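Wood grain

Wood grain is the direction, arrangement and appearance of the fibers in a piece of wood. The word is also used for the pattern which is seen on the surface after the wood is cut. Carpenters, furniture makers and sellers of timber do not always use the word in the same sense, and this can cause confusion.

Types of grain

In straight grain the fibers run parallel to the length of the trunk. In spiral grain they turn around the trunk as the tree grows, and boards from such a tree often twist when they dry. Interlocked grain is formed when the direction of the spiral changes from time to time. It is common in many tropical trees and is difficult to plane by hand. Wavy and curly grain are valued for musical instruments and small boxes.

Influence of cutting

The same log can give very different surfaces. Flat sawing shows the growth rings as arches and ovals, while quarter sawing shows them as narrow lines. In oak, quarter sawing also shows the rays – bright bands which cross the lines. Quartersawn boards change less in width with humidity, but more of the log is wasted and the price is higher.
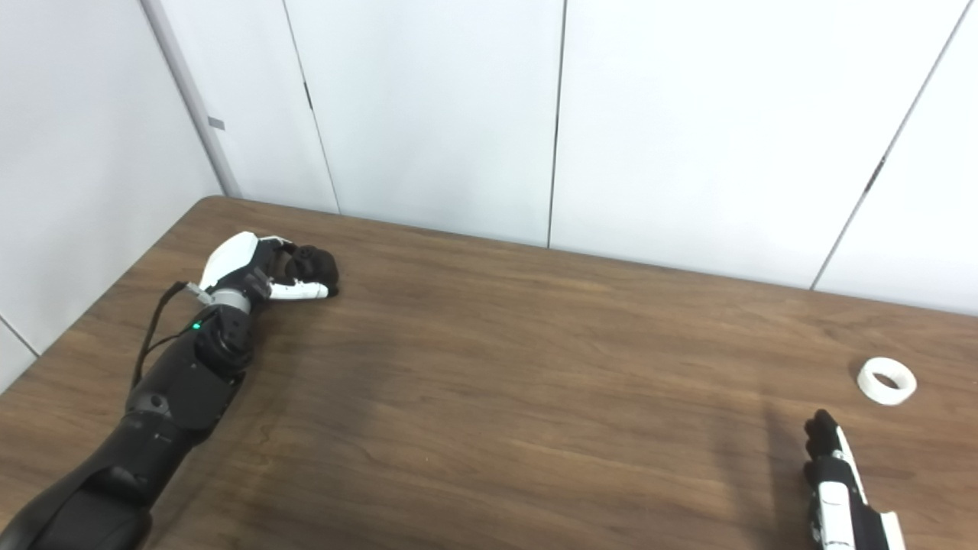
Working with grain

Planing is normally done in the direction in which the fibers rise toward the surface. Against this direction the blade lifts the fibers and tears them. Wood is much stronger along the grain than across it, so the legs of a chair are cut with the fibers running lengthwise. Splitting also follows the grain, and for this reason split wood is preferred for tool handles.

Imitation

Painting of false grain on cheap wood or plaster is called graining. In the town of Evstead it was a recognized trade, and the Jaber workshop there kept 100 sample panels for its customers. The painters used combs, brushes and a mixture of pigment with beer. Shiuli Siddiqui, who studied the panels, divided them into three groups by the tool used – comb, brush or cloth. Later, printed grain took the place of most hand work.

See also

Growth ring
Knot (wood)
Veneer
Quarter sawing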